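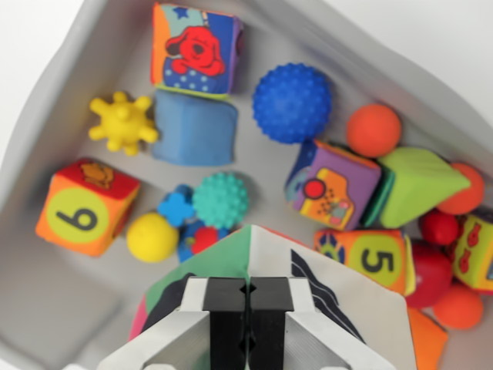
Teleop demos for bin picking: soft blocks fine, balls a disaster. What am I doing wrong?

Posted in Teaching & Demonstration

gripwidow

Hi all, long time reader, first time I've had to beg for help. I'm teaching an arm to empty a bin of mixed toys, one toy at a time, into a second bin. Fabric blocks, rubber balls, those bumpy sensory things, a few little plastic bits. All of it by remote control, me in a chair with a Melar hand controller and a trigger for the fingers. The wrist camera is my main view and I have a second one looking down from a shelf.

I've recorded 91 demos so far. Each one is a single pick and place, start pose to release, and I save them with Jitgate. Trained on the whole lot last week and ran it yesterday evening.

The blocks are great! It goes down, closes on a corner or an edge, lifts, done. It even handles the big triangular one, which I was sure would be trouble because there's so little of it I can get my fingers around and I usually just pinch the fabric in the middle and hope. The balls, though. It drives straight at a ball, slows down, hovers over it, sort of dithers, then closes with one finger on the side and the ball shoots off under the blocks. Then it goes and hovers over where the ball was. The small red ones are the worst. With the bigger balls it sometimes closes before it's low enough and just squeezes the top.

Things I already know are probably bad:

My early demos are slow. I was learning the controller, so there's a lot of stopping and looking.

I pick whatever looks easy. I didn't plan an order, I just went for the thing on top, and the thing on top is usually a block.

I threw away every demo where I dropped something.

What I can't figure out is whether I need a lot more ball demos, or different ball demos, or whether two straight parallel fingers are just the wrong tool for a ball sitting in a pile and I should stop being stubborn. I can do it by hand on the controller maybe three times out of four, so I figure the arm ought to manage something close to that.

Also, side question: would it be better to turn the motors off and push the arm around with my own hands for the hard ones? I've never tried it on this setup.

Thanks in advance, and sorry for the length.

oldservo

Okay, I've been through almost exactly this, with vegetables. Tomatoes were my balls.

First thing, count what you have by object. Go through the 91 and write down what got picked. I'd bet lunch that you'll find a handful of balls in there and a mountain of blocks, given what you said about grabbing whatever is on top. The model has seen a block pick over and over and it's confident about those. For the balls it's blending a few examples that don't agree with each other, and the dithering you describe is what that looks like from the outside.

Second, the pauses. When you stop over a ball to think, the arm learns that being over a ball is a place to stop. And then there's no way out of it, because nothing in the picture changes while you're sitting there thinking, so the next moment looks the same as the last one and the last one said stay put. I'd trim every stretch where the arm is standing still for more than about half a second. Leave the pause where the fingers are closing, you need that one. Look at your early demos with this in mind and if more than a third of one is you sitting still, I'd just redo it. It takes less time than the trimming.

Third, pick one way to grab a ball and do it every single time. Seriously, every time, even when a different way would be easier on that particular ball. What I ended up with:

Come in from straight above, a good hand's width over the ball.

Turn the wrist there, while you're still high, so that the fingers will go down into the two widest gaps.

Open all the way before you start down. Don't open on the way.

Go down past the middle of the ball. Further than feels right. If you close above the middle you're squeezing a slope and it pops out the bottom, and that's your "squeezes the top" problem.

Close slowly, wait a beat, lift straight up.

The going-past-the-middle part is really hard to judge through a wrist camera, because you're looking down between the fingers and everything seems closer than it is. I found I was stopping short nearly every time and only getting away with it on soft stuff. A block forgives you. You can pinch a bit of cloth anywhere and it comes along. A ball doesn't have anywhere to pinch. I put a strip of bright tape on each finger, measured up from the tip, and went down until the tape was level with the top of the ball. Silly looking, worked great, and the tape is visible in the recordings too, so I suspect the model uses it.

The spiky balls should be easier than the smooth ones, by the way. If your spiky picks are failing as well, then it's your depth, and if only the smooth ones fail, look at what's on your fingers. Bare plastic on a smooth ball is asking a lot. I use the thin rubber pads from Skinner and replace them when they go shiny.

As for how many, I'd want as many ball picks as block picks before judging anything. You don't need thousands. I know a lot of people hear 2000 and despair. I got a decent tomato with much less than that once I cleaned up how I was doing it.

Nukgate_refugee

I disagree with some of the above, mostly the bit about doing it the same way every time.

If you only ever show it perfect straight-down grabs from a good position, it has no clue what to do when it's a finger's width off, and it will be a finger's width off a lot. You wrote that you threw out every demo with a drop in it. I'd go get those back if they're still on the disk! Not the part where you drop it, cut that out, but the part right after, where the ball has rolled against the wall or under something and you back off, find it, and go again. That's the exact thing your arm doesn't know. It hovers over where the ball used to be because in everything it has ever seen, the ball stays where it is.

What I do now is start some of the recordings in a bad spot on purpose. I drive the arm to somewhere dumb, a bit too low, or off to one side, or with the wrist turned the wrong way, and only then hit record, and the demo is me fixing it and finishing the pick. I do maybe one of those for every three clean ones. It's tedious but it did more for me than anything else I tried, including going from my first 500 demos to double that on the Nukgate arm, which got me close to nothing.

A few other things in no order.

Balls against the wall of the bin are their own problem. On a rounded wall you can't get a finger down behind the ball. I nudge it out toward the middle with the side of one closed finger and then pick it. Put that in your demos, but do it as one smooth motion so it doesn't turn into two tasks in its head. If you've got balls lying over on one side you'll run into this constantly.

Same with a ball tucked under a block. Move the block first. That's a block pick, your arm is good at those, so you may not have to teach it anything, you just need it not to get fixated on the ball.

Are you shaking up the bin between demos? I mean properly dumping it and pouring it back, not just carrying on with what's left. If you always empty it from the top, then every demo with a nearly empty bin has only the stuff you avoided in it, and those will be your worst picks too. I pour it fresh every 11 picks. Odd number, no reason, it's how many fit on my notepad page.

Check that you aren't using the shelf camera with your own eyes for things the wrist camera can't see, and then training on the wrist alone. You said you have two views. If both go into the training, fine. If only one does, cover the other one up when you drive. I lost most of July to this one. My demos were lovely and the arm couldn't do a single thing I'd shown it, because I'd been looking over the top of the monitor at the real bin the whole time.

gripwidow

Wow, okay, thank you both. I counted. Of the 91, nine are balls. Nine! And four of those I'm squeezing the top and getting lucky.

I do look over the monitor. I'm going to hang a towel or something. Both cameras go into the training but neither of them is my face, so, fair point.

I still have the dropped ones, they're in a folder called junk. Will cut them up tonight.

oldservo

Nine would do it, yep. And I'll give ground on the recovery demos, those are worth having. I'd still do the clean ones the same way each time and keep the fixing separate, get the plain pick working and then add the messy starts. If you mix it all in from the start you won't know which part helped.

ham_and_bearings

Only answering the side question because the others skipped it. Pushing the arm around by hand is lovely for feeling how deep you need to go, and it's so much faster than a controller, you'll do a pick in a few seconds. The catch is your hands and arms are in the camera view. On the wrist camera it isn't too bad if you hold the arm high up, by the elbow or so, but on your shelf camera you'll be all over it, and then on the real run you aren't there. Some people paint themselves out afterward. I never had the patience.

What I'd try is this. Do twenty or so by hand with recording off, purely as practice for you. Feel where the fingers have to be on each size of ball. Then go back to the controller and your remote ones will get better in an afternoon. Check the finger trigger too while you're at it. My Melar came with the trigger set so that the first half of the pull did next to nothing and then it all closed at once, which is fine on cloth and fires a rubber ball across the bin. There's a curve setting for it, second page of the menu. I set mine flat.

Oh, and slow your approach speed down in the settings before you slow down with your thumb. Steady and slow records fine. Stop and go doesn't.

gripwidow

The trigger!! Mine was doing exactly that. Just changed it and picked up four smooth ones in a row by remote, including a small one. Recording a fresh batch tomorrow morning, half balls, towel up.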